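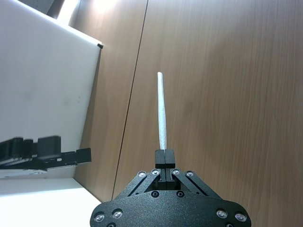
Larko Reader: two months with it, quick review

Short version. Good app, bad search, import is slow as anything. Keep it if you read novels, skip it if you read PDFs.

Longer version, typed on a lunch break so bear with me.

Larko is an ebook reader and library app. Phone, tablet, computer. You point it at a folder and it pulls in whatever it finds, EPUB mostly, PDF if it must, plain text if you're that kind of person. Free version shows a banner under the shelf. Paid version doesn't. I paid, partly for the banner and partly for sync.

My library is a mess. 3271 files, a lot of them romance, some duplicates with titles like "final_final," a shelf of cookbooks I never open. Old app was Mostalent, used it for years, and it quit opening half my covers after the March update. Wrote to support. Got a form letter. Moved on.

Import

Slow. Started it after dinner, went to bed, still going at 6 a.m. To be fair it didn't crash, and it didn't lose my place when the laptop went to sleep. Progress bar is useless though. Sits at the same spot forever, then jumps to done.

Titles came through fine. Authors mostly fine. Series numbers, no. Every series I own got flattened, so book one of something sits next to book one of everything else. You can fix it by hand. I fixed the ones I cared about and gave up on the rest.

Accents were a nice suprise. I have a big stack from Kratochvíl, small press, translations, gorgeous stuff, and Mostalent always turned the publisher name into garbage characters. Larko gets it right everywhere, even in the file names on export. 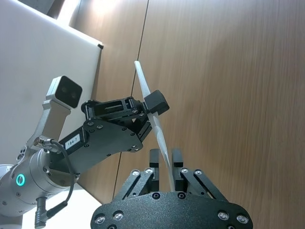 The number on the side plate reads 184-7.

Reading

This is where it earns the money. Page turns are instant. Margins go really narrow or really wide, your pick. There are 10 fonts and I'd use two of them. The default serif is lovely at night, bit thin in the sun.

Test book was Landus, the big family saga, long chapters, people marrying the wrong people for 276 pages. Read it start to finish in Larko, mostly on the phone. No skipped pages, no lost bookmark. The family tree at the front is a picture, and in Mostalent it was a tiny smudge. In Larko you tap, it fills the screen, tap again and you're back on your page. Small thing. Used it constantly, everyone in that book is a cousin.

(Good book btw. Drags in the middle, the wedding chapter is worth it. Not reviewing it here.)

Dark mode is fine. Not true black, more of a charcoal. There's a sepia too, looks like weak tea.

Highlights work. Four colors, you can't rename them, so you have to remember that green means "quote this" and pink means "typo." Notes export as a text file, clean, with chapter names. No page numbers in the export, annoying if you run a book club and need to tell people where to look.

Read aloud: tried it once. Robotic on dialog, ok on description. It reads the footnote numbers out loud in the middle of sentences. Turned it off. 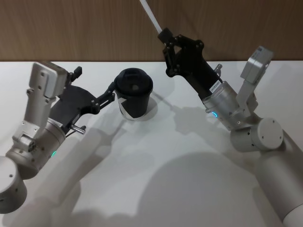
Black cup on the white tabletop, an arm on either side.

Search

Bad. Sorry but it is. Searching inside one book is fine, quick, shows you a line of text around each hit. Searching the whole library only looks at titles and authors, and you have to spell everything right. Type one letter wrong and you get a blank shelf. No "did you mean." No filter by format. No filter by unread, which I had in Mostalent and miss every single day.

Workaround is collections. Made one called Next, one called Done, drag things across. It's ok. It's also work I didn't have to do before.

And it won't look inside PDFs at all. I have some old sewing magazines scanned in and they might as well be bricks. They open slow, zoom resets when you turn the page, and double columns are hopeless on a phone. Scans are just not what this app is for. If that's your pile get something else.

Sync

Good when it works. Phone to tablet, seconds. Phone to laptop, sometimes you have to quit the laptop app and open it agian. Lost my place one time, it put me back at the start of a chapter I'd finished. Lived.

Sync copies your place, highlights and collections. It does not copy the books unless you turn that on, and the switch is hidden under Account and not under Sync. Took me way too long to find. So on a new device you get a shelf full of gray covers and a little cloud. Go to Account, scroll down, turn on Keep files.

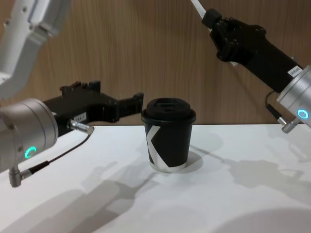
Issue 10, p. 4

Store

There is one, you can ignore it. Selection is thin outside romance and thrillers. Samples are generous, a couple of chapters usually, and they go into your library like regular books, which I didn't want. Delete them from the shelf and they stay deleted. Prices I saw were about the same as anywhere.

What I did like, no locks on the stuff I bought. Downloaded the EPUB, opened it in another app, worked. Check the book page first, it says if a title is locked, in small type under the blurb.

Things I'd fix first: library search, series numbers, that Keep files switch. Rename the highlight colors while you're in there.

Pluses
Fast page turns
Pictures open full screen
Handles accented names
Clean notes export

Minuses
Import takes all night on a big library
Search is poor
PDFs, forget it
No unread filter

Who it's for: novel readers with more than one device. If you've got a small library you won't even notice the import thing.

Would I go back to Mostalent? If they fix covers, maybe, just for the unread filter. Otherwise staying put. Already started the second Landus book and my place has held so far.

Rating: 4 out of 5. Would be lower if I read more PDFs.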